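Burnudora Community Kitchen
Monthly walk-through – June
By Kavitha Gounder

We use cookies to remember your settings. Accept / Manage

Walked Sunday, doors opened at 7:30 a.m. Last month's sheet was in hand. OK means no action. FIX means it goes on the work list with a name beside it. WATCH means look again in July.

ENTRANCE AND HALL

Front door closes and latches on its own – OK
Mat lies flat – FIX. The corner near the coat hooks has curled again. Tape is not holding. Replace it.
Exit sign lit – OK
Hall clear to full width – FIX. Two folding carts were parked along the left wall. Moved during the walk. Carts go in the Marnwood room after use.
Emergency light, test button held for 30 seconds – OK

COLD STORAGE

Walk-in door seal – WATCH. Small split at the bottom hinge side. It still grips a slip of paper.
Inside release handle – OK
Reach-in thermometer present and readable – OK
Raw meat on lowest shelf – OK
Food dated – FIX. One tub of cooked rice had no date and was thrown out. Write the date when the lid goes on.
Temperature log filled in – FIX. The evening column is blank for nearly 20 days. Morning column complete. Evening lead signs from now on, including nights when only the front counter is used.

COOKING LINE

Hood filters seated – OK
Filters clean – FIX. Grease on the two over the fryer. They were due in May and got skipped when the sink was out.
Gas shutoff reachable – OK
Fire extinguisher gauge in the green, pin in, tag current – OK
Fryer basket handles tight – OK
Daro mixer guard – WATCH. Guard stops the motor when lifted, as it should, but the hinge is stiff. Do not oil it with cooking oil. The right grease is in the gray tin on the maintenance shelf.

SINKS AND CHEMICALS

Hand sink has soap and towels – OK at the line, FIX at the back. Back dispenser empty.
Sanitizer strips in date – OK
Spray bottles labeled – FIX. One clear bottle with no label under the prep sink. Emptied and discarded.
Floor drain covers in place – OK
Water under the dish machine – WATCH. Dry on the day. Abilio Montes has the plumber's number if it comes back.

SERVING WARE AND TABLES

Table legs locked – OK
Tops wiped and free of cracks – OK
Bowls and plates checked for chips – FIX. Four discarded from the blue stack. Run a finger around the rim, a chip is easier to feel than see.
White bowls – OK
Bowls stored upside down – FIX. The open shelf had a full row right side up. Rewash before use. 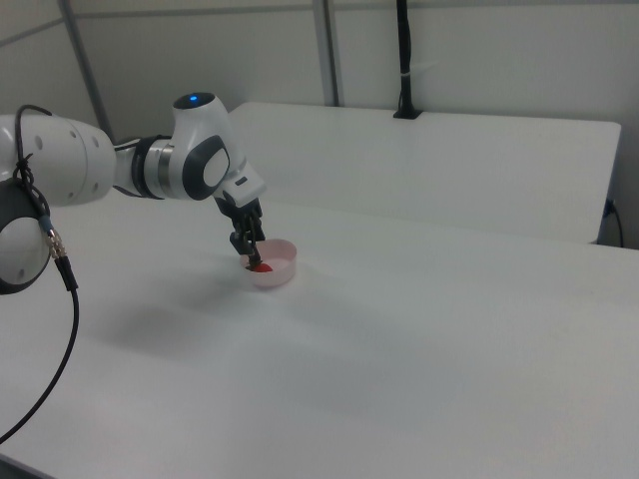

Abilio Montes writes that the open shelf should go altogether. He would rather see the bowls in the Vigfúsdóttir cabinet, which has doors, and he asks whether the rewash can be done on Sunday evening so the Monday crew does not start behind.

Reply: yes to Sunday evening. The cabinet needs its bottom hinge fixed first – added to the list below.

FIRST AID AND RECORDS

Burn dressings – FIX. 2 left, reorder.
Blue bandages – OK
Incident book – OK. One entry, minor cut, written up the same day.

WORK LIST

Entrance mat – Kavitha
Fryer hood filters – Abilio
Back soap dispenser – Kavitha
Burn dressings – Kavitha
Cabinet hinge – Abilio
Evening temperature log – shift leads

All FIX items are due within 72 hours except the mat and the hinge, which can wait for the next supply run.

Contact the kitchen office | © Burnudora Community Kitchen | Back to top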